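Product review: Jerer heavy brown table covering, 24-metre roll

Published 16 February 2019
Donlow Community Workspaces – Equipment and Furnishings Reviews

The Jerer heavy covering is sold as a general-purpose surface protector for work tables, packing benches and craft rooms. It is supplied by Phelan on a cardboard core, in a single shade of brown, and is the successor to the lighter covering which many of our member sites have bought in past years. Donlow was asked by several of those sites whether the heavier version justifies its higher price. This review sets out our findings after a full term of use in shared rooms.

What is supplied

Each roll is 90 centimetres wide and 24 metres long. A wider cut may be ordered, although Phelan asks for a longer delivery period and does not accept returns on it. The roll arrives in a plain outer wrapper with a paper band, and no cutter is included. Sites that do not already own a wall-mounted cutter should allow for the cost of one. Scissors give a ragged edge on anything longer than an arm's reach, and a knife run against the table will sooner or later mark the table.

The instructions are printed on the inside of the band. They are short and clear, but the band is easily thrown away with the wrapper, and we would prefer to see them on the core.

Laying the covering

One person can cover a small table without help. Larger tables are better done by two people, one holding the roll and the other drawing the sheet across. The covering has a strong memory of the core and will curl for the first day. Sheets cut from the inner part of the roll curl more than those from the outer part. Laying the sheet with the curl facing down improves matters considerably.

Phelan recommends fixing each corner with low-tack tape. We found this adequate for drawing, sorting and light assembly. It was less satisfactory for sewing groups, where cloth is dragged over the edge many times in an afternoon and the tape begins to lift. Clips designed for tablecloths were a better choice in those rooms, provided that the table top was thin enough to take them.

Creases are the main complaint we received. Once the sheet has been folded, the line remains, and pressing it by hand has little effect. Users who need a truly flat surface, for example for cutting patterns or mounting prints, should store the roll upright and never fold a used sheet for a second session.

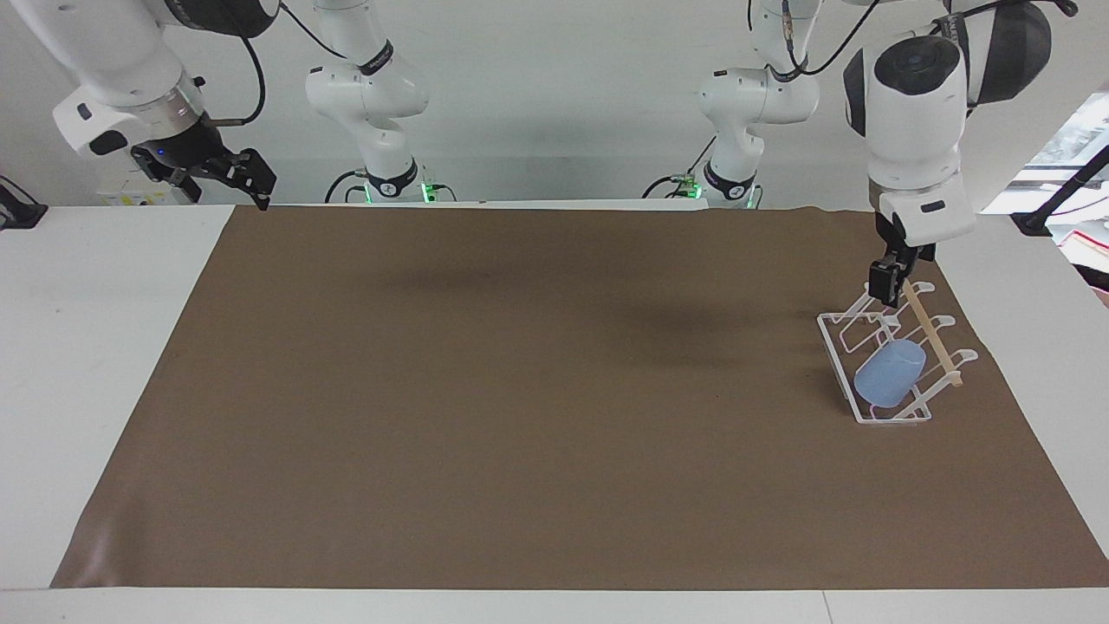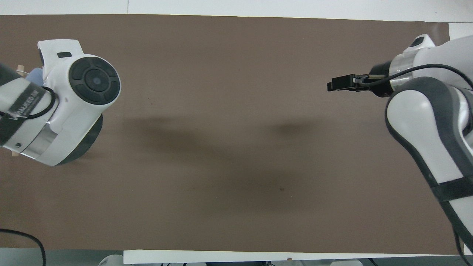

Brown covering laid over a white table, with the table border left showing.

Wear and cleaning

The surface resists pencil, chalk and dry glue well. Water-based paint may be wiped away if this is done promptly, but will leave a faint ring when left overnight. Oil passes through slowly, and any table used for cycle repair or similar work should have a second layer beneath. The underside did not shed colour on to any of the table tops in our care, including two older ones with a worn varnish.

We compared the covering with the Zisomex reusable sheet, which is thicker, washable and sold singly. The Zisomex product lies flatter from the first hour and is plainly the better choice for a table that stays in one place all year. It is also awkward to store, and it shows knife cuts clearly. For rooms that change use several times a week, the roll is easier to manage – a spoiled length is removed and a fresh one cut in a few minutes.

Noise should be mentioned. The covering rustles under the forearm, and members of a hearing support group told us that this was tiring during long discussions. A softer cloth is advisable for meetings.

Cost and ordering

Phelan sells the covering to registered member sites in cases, with a case discount on orders of 300 metres or more. The order code for the standard width is 795. Delivery to our stores was prompt on each occasion, though one roll arrived with a crushed end and the first two turns had to be discarded. A replacement was offered without argument. Phelan has stated that the present price will be held until July.

Recommendation

Donlow recommends the Jerer heavy covering for shared craft, packing and general work rooms. It is not recommended for meeting rooms, for oily work without a second layer, or for any task which depends upon a surface free of creases. Sites with remaining stock of the lighter covering should use it up before placing an order, as the two widths do not fit the same wall bracket.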